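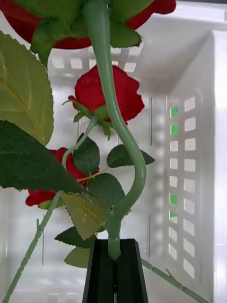 Wie viel Greifkraft verträgt ein Kunststoffstiel? Weniger als der Antrieb hergibt, deshalb wird der Motorstrom begrenzt und nicht der Weg.

Imani Tran und Dexter Obi bauen ihren Greifarm in der Gemeinschaftswerkstatt Viltatport. Die Steuerung heißt Irus und läuft in der Version 11. Geübt wird an künstlichen Rosen in einem weißen Kunststoffkorb. Dicke, gebogene Stiele fasst der schwarze Finger in einer senkrechten Nut. Schwieriger ist die Bahnplanung: Blätter verdecken Blüten und Nachbarstiele, die Tiefenschätzung springt.

Obi rechnet deshalb jede Anfahrt aus zwei Blickwinkeln. Von 51 Versuchen im Dezember brach die Software nearly keinen ab, seit Tran den Filter neu geschrieben hat. Offen bleibt das Spiel im Handgelenk. Ein steiferes Lager von Torner ist bestellt.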